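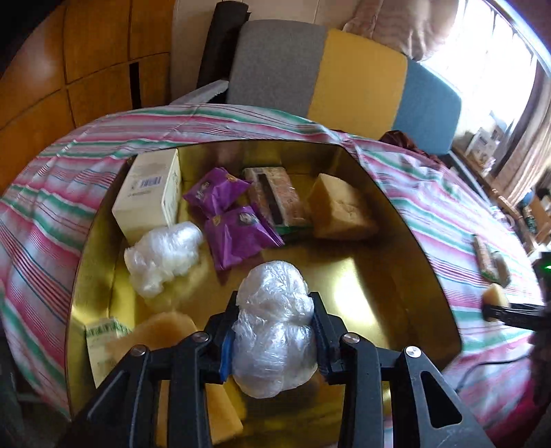

Packing practice: one wrapped bundle in the gripper, another still on the tray.

Thread: Kitting line at Brerberg, one year on

tallyho_k
We do mixed gift and sample trays at the Sedport site, no two items the same shape. Since March half the trays are filled by people using hand-held grippers, so the arm on line 5 can be taught from it. I did a month on it. Ask me what you like.

mooringline
How does the pay work? At my place the grip people get the same rate as packers, and the target stayed at 200 trays a shift. Nobody on grippers gets near it.

tallyho_k
Same rate here, no target while you're on the grippers. Hanan Saliba got that in writing before we started. She's our shift rep. Without it I would have said no.

bdk_nightshift
I don't see the point. Anything in crinkly film like that bundle, I can pick up with two fingers and not think about it. With the gripper you squeeze from the sides and hope. I had a wrist brace on after two weeks.

tallyho_k
Film is the worst, agreed. Shiny packets are second. The sponge blocks are easy, they give a little. My wrist was OK but I swapped hands a lot.

pennant77
Our supervisor showed us 1,809 recorded picks on a chart and said the arm would need 2,000 before they would try it on a live order. They tried it. It does boxes fine. Someone still stands next to it for the soft stuff, and that someone used to be three people.

mooringline
Three down to one is the part they leave out of the newsletter.

pennant77
To be fair the other two went to returns, same grade. They didn't ask for returns though.

Flalident_fan
I went the other way — started on packing, now I look after the arm at Verhoeven. More money, fewer sore feet. It's a different kind of tired. You get called over for every stop, and people are annoyed with you when it's the machine they're annoyed with.

bdk_nightshift
Good for you, but there was one of those jobs and how many packers applied?

Flalident_fan
A lot. I won't argue with that.

tallyho_k
We have a meeting with Bart Dekker from operations on 2023-05-27. Hanan wants breaks for gripper work written into the rota and first pick of the technician training for people already on the line. If anyone has wording that worked at their site, please post it.

mooringline
Ours says ten minutes off the grippers every hour, paid. I'll type out the whole paragraph tonight when I have the sheet in front of me.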